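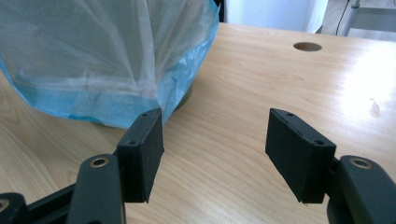 We drove out to Sundgate for the Himell pottery's open day in October, and I came home with clay in my hair and a head full of glazes! The pottery sits at the end of a lane behind the old grain store, and by 10 in the morning the parking field was already half full. I went straight to the throwing room, where a potter was turning out soup bowls one after another and answering questions without once looking up. Keeping work from drying too fast is half the job there, she told us, and after that I noticed plastic over everything (the same kind of crumpled, milky bag with a bit of blue in it that I have draped over something round on my own table). Thin rims dry first and then they crack, so she wraps those more tightly and leaves the feet a little open.

The kiln shed was my favorite. The big gas kiln goes up to 1212 degrees Celsius, and our guide let us peer in at the empty shelves, which have drips of old glaze all over them like candle wax. A full load is 142 mugs, or 149 if they skip the big platters. They were selling seconds outside for next to nothing, and I bought two with wobbly handles.

After lunch (leek soup, very good) there was a glaze talk in the Nwosu barn. The green they call Drorneck has wood ash in it, and every batch comes out a bit different. I could have listened all afternoon.

Wear old shoes if you go. The yard is mud from the gate to the barn, and the next open day is in April.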